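Fotby home arm simulator, second release: review

Wondasetti sells Fotby as a way to find out whether a worktop-mounted arm can cope with kitchen chores before anyone drills a hole in the kitchen. I ran it for most of November on a desktop machine with a mid-range graphics card. Installation took 59 minutes, nearly all of it downloading room assets.

The licence covers 8 rooms and a library of tasks: clear, wipe, stack, fetch. Tasks are written in a short script format that Ramesh Chaturvedi at Setilton had already used for his shop-floor cells, and he lent me his bin-sorting scripts for comparison. These ran with minor edits. Parts of known size arriving in a known place are a solved problem here, as they are on the floor.

Kitchen tasks are not. I ran 240 trials of "clear the worktop", with object positions shuffled each time. Mugs were lifted reliably by the rim. Flat crockery was the main source of failures: the fingers need an edge to get under, and the planner tends to push the item along until it meets something heavier. Thin-handled tools came second. Wiping is scored by area covered, with no measure of pressure or residue, so I would disregard those scores.

Contact physics is the weak point. Friction is set per object and does not change when a surface is marked as wet. Yakubu Ajayi, who tests grippers for Vashisht, considers this acceptable for reach studies and useless for washing up. I agree with him. Rendering is good, shadows in particular, though it costs frame rate.

Reach planning is where I would spend the money. The arm can be moved between trials and the tool reports which positions it can serve. The default marble worktop is a fair test, with the mounting plate well back and a square white plate in front of it, nearer the user, along with a dark-handled tool. Moving the base forward improved access to the front edge but left less room for the elbow to fold. Collision warnings were clear and came early enough to be useful. Export to the common robot description formats worked first time, joint limits included.
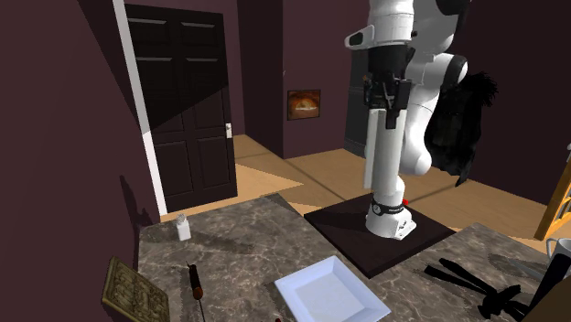
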